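The arm that was supposed to save us time

By the time I got to the shared workshop behind the old Maldonado laundry, the kettle had been on twice and the argument was well under way. Zoia Maksymiv wanted to build a helper that could pick up small parts and put them in trays. Stella Lema, who pays for the same bench space and spends most of her evenings making drawers, wanted to know what was wrong with hands.

I was on Stella's side before I had my coat off. I have written about home automation long enough to have a cupboard of it: a watering system that drowned the tomatoes, a curtain motor that woke the street. But Zoia had set aside September for the build, and she let me come and watch on the condition that I didn't touch the wiring.

The project is called Peteo. The plan, copied out on a card above the bench, begins with a hand-held gripper: a person holds it and does the job, and the recordings are used later to teach an arm to do the same. The arm itself was still in boxes. What there was to see was a pair of black fingers and a great deal of patience.
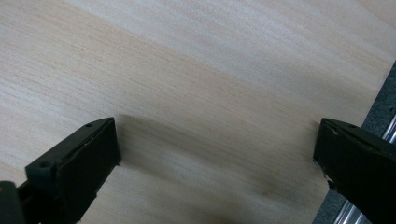

The gripper open above bare wood, with a strip of metal rail to the right.

Zoia talks about fingers the way other people talk about tyres. Too hard and they skid off a washer, too soft and they wear out. She had printed 5 versions before this pair, by the number pencilled on the lid of the scrap tub, and was already drawing another. I asked how many washers had been sorted so far. She said that was the wrong question. I think it was a perfectly good question.

To be fair to her, the idea is less daft than most. Nobody has to write a line of code telling the machine what a washer is. You show it, again and again, and hope it gets the point. The trouble is the again and again. Drerkeck, the online group where she picked up the method, suggests 99 recordings for a simple task, and its members are cheerfully vague about what happens when you move the lamp.

Stella timed herself sorting a tray of mixed fixings while we talked. It took her two minutes, including a pause to tell me about her sister's boiler.
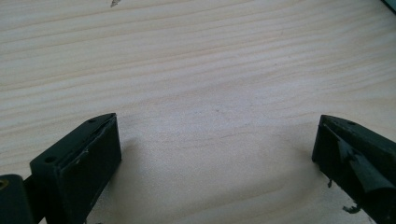

Torn black material hangs from the right-hand finger.

Wear is the part the enthusiasts' videos skip. Soft facings tear, glue lets go, and each repair alters the grip a little, so you are left wondering whether the old recordings still count. Zoia thinks they do. The Fumoseck sheet she buys for her pads costs less than a sandwich, she pointed out, and a strip can be swapped in three minutes. I have heard similar figures quoted for bicycle punctures.

What I can't dismiss is how much she has learned. She could not solder in spring. Now she reads a datasheet over lunch and complains about its spelling. Stella, for all her grumbling, has shown her how to clamp small work properly and has asked – twice, in my hearing – whether the finished arm might hold a drawer front steady while she drills.

Zoia said it might, next year. Stella wrote that on the card, under the plan, and went back to her dovetails.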